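Review: Zavommont two-finger gripper, after five months on textiles

Posted 6 June 2022

We sort and fold returned clothing at Storbridge, mostly knitwear and T-shirts. In January the firm put in a robot arm with the Zavommont gripper to pick single garments and hand them on to the folding table. I run the shift that works beside it, so this review is from the floor and not from the purchasing office.

The gripper is a plain dark grey thing, two blunt blocks with a finger rising from each and a narrow gap where they close. It is wide for what it does. Between bins it caught on the sides more than I liked, and we moved the walls of the cell outwards before it settled down.

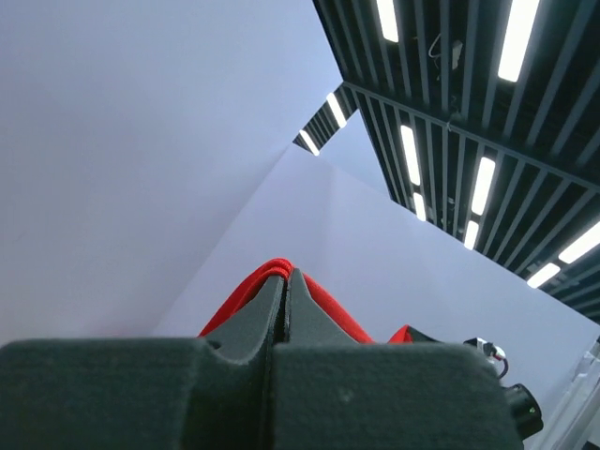 Gripper fingers from close up, with the ceiling lights beyond.

Setting up took two days with Dae-han Jin from Rustad, who did the installation. He was patient and left written notes, which we still use. The pinch force is set on a panel with a dial and a number. Too low and jersey slides out, too high and it marks fine knits. We keep one setting for knits and one for everything else.

It manages soft, bunched fabric best. A fold standing up from the pile is easy for it. Flat cotton lying smooth on the table is hard, and so is anything slippery. Linings are hopeless and we take them out by hand first.
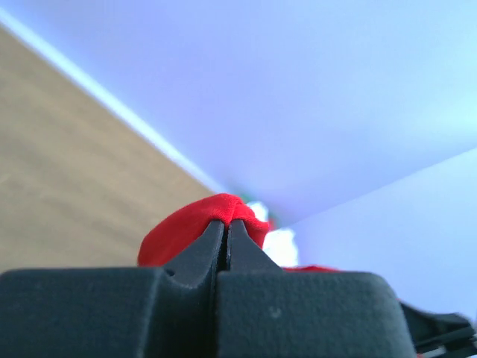
Red cloth held between the fingertips, table behind.

On a good shift it picks 400 garments. The sales sheet from Jondach said 500, and we have not seen that once. Our worst shift was 73, when a cable worked loose and we waited most of the day for a part. The replacement fingertips are sold as a pair only.

As for the people, there were six of us on picking and there are still six, but two now mind the cell and the rest fold and check. My wrists are better for it. Mattes Ruppert, who has picked for years, asked to go to checking and likes it. Others find minding the cell dull, as you stand and wait for it to drop something. We swap every two hours, and I would put that in place from the first day. The noise is low enough to talk over.

Training was thin. One afternoon for the whole shift, and the night team got only the notes. I would ask for a second visit before signing anything.

Good: gentle on knits, easy to wipe down, quiet.
Bad: bulky, poor with flat cotton, spare parts slow.

Three and a half out of five. I would have it again for knitwear, and I would not buy it for shirts.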